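The sweeping went first, on paper. When Fillden announced in July that the packing hall was getting automated, the memo had a list of tasks that would be "released," like doves, and sweeping was item one. I have swept that hall for 14 years, on and off, between the things I was hired for, and I admit I felt a pang.

What happened next is that my job acquired a second job, teaching. Two of us per shift now pick things up with a gripper held in the hand, over and over, so that the machine may someday pick them up without us. Cormac Ó Dubhghaill did 307 pickups before his lunch and then dropped his sandwich.

Management says the work is lighter, and it is. My back has no complaints. My paycheck hasn't moved either, though I am now, by any fair reading, faculty. The consultants from Josteck bill for expertise. Ours gets collected for free, a grab at a time, and goes off to wherever Josteck keeps it.

I don't want the old days back. The old days were dusty. I would like a line in the contract that says what a lesson is worth, and who still has a locker when the class graduates. The union rep has asked twice. She was told the question is on the roadmap, somewhere after mopping. 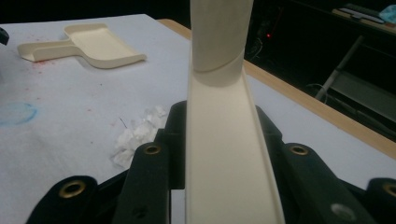 One dustpan in the gripper, another on the table.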